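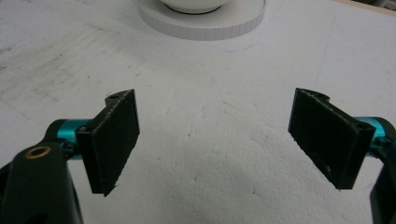 Closed-cell foam sheet marks easily and is hard to clean once the marks are in, so most of the work in keeping a packing or assembly bench usable goes into the surface. A white sheet is the better choice for small parts. Dark pieces stand out well on it, as with the two black fingers over the white foam here, and a dropped screw or washer is found quickly. Plain black foam hides the same parts completely under a single overhead lamp.

Home Workshop Kitchen Storage Contact

Cutting the sheet

Mark the line with a soft pencil. Ballpoint ink spreads into the cells and will show through any cover laid on top. Use a long snap-off blade, extended 40 mm, and hold it at a low angle to the sheet. Three light passes give a square edge; one heavy pass drags the foam and leaves a step halfway down. Change the blade when the cut starts to squeak.

A steel rule slips on foam. Stick a strip of fine abrasive paper to the underside, grit side down, and press with the flat of the hand. For sheets thicker than 42 mm a knife is the wrong tool. A fine-toothed bread knife kept for the purpose does well, or a hot wire if the room can be aired properly.

Fixing it down

Solvent glues attack many foams. Test on an offcut overnight before committing a whole sheet. Double-sided carpet tape holds well enough on a painted bench and can be peeled off later with a wide scraper. Run the tape round the perimeter and once across the middle – more than this makes removal slow work. Leave a gap of 2 mm at the wall in summer, and a little more if fitting in January in an unheated shed.

Cleaning

Vacuum first with the brush head. Then wipe with warm water and a few drops of washing-up liquid, using 500 ml for a normal bench. Wring the cloth out well. Do not use scouring powder, which cuts the skin of the foam and gives dirt somewhere to settle. Grease is best lifted with dry cornflour, left for an hour and brushed off. Metal filings should come off with a magnet wrapped in a plastic bag; turn the bag inside out over the bin.

Rainer Albers of Pludstead wrote in to recommend a soft pencil rubber for shoe marks and scuffs. It works on smooth sheet and fails on anything with an open grain.

Storing offcuts

Keep flat pieces flat, with no weight on them. Rolled foam takes a set and has to be warmed before it will lie down again. Strips down to 40 mm wide are worth keeping for drawer liners and for padding vice jaws. Anything smaller goes in a bag for packing. Keep all of it out of direct sun – a white sheet left on a windowsill turns yellow and then starts to crumble at the corners.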